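In Praise of the Slow Planner
By Viorica Georgiou

My colleagues at Tresatura will tell you I've been banging on about this since August, and they've been very patient with me, so I thought I'd write it down and give their ears a rest.

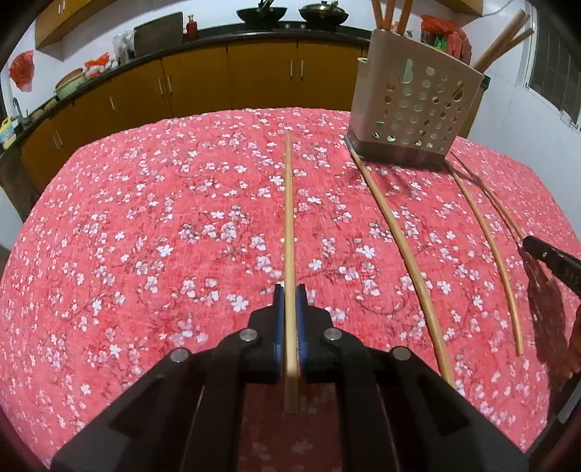 The fashion in our field is to plan faster. Every release of every toolkit promises a shorter cycle, and I do understand the appeal (who doesn't love watching a number go down?). But when we moved Kedorik, our little planning library, from a budget of 39 milliseconds to one of 44, the grasps on thin things got noticeably calmer, and I've been thinking about those five milliseconds ever since.

A chopstick is a lovely, humbling object for a planner. It has almost no width, it rolls if you breathe on it, and the thick end and the narrow end want to be treated differently. If the perception side is a hair out on the angle, a quick planner will commit to that bad guess with enormous confidence. Ours now spends its extra time asking for a second estimate of the long axis, and if the two disagree it waits. That's all it does!

Radomir Obradović, who looks after our controllers and disagrees with me about most things, argues that a good force loop would forgive the error anyway. He may well be right about spoons. I went through 1333 of our logged grasps with him over far too many cups of tea, though, and the ones that bothered us both had gone wrong in the plan, well before his loop had any say in the matter.

So my plea to anyone building these tools is a modest one - leave the time budget as a setting people can see and change, with a sensible colour on the dashboard when it's being used up, and don't bury it three files deep as we did.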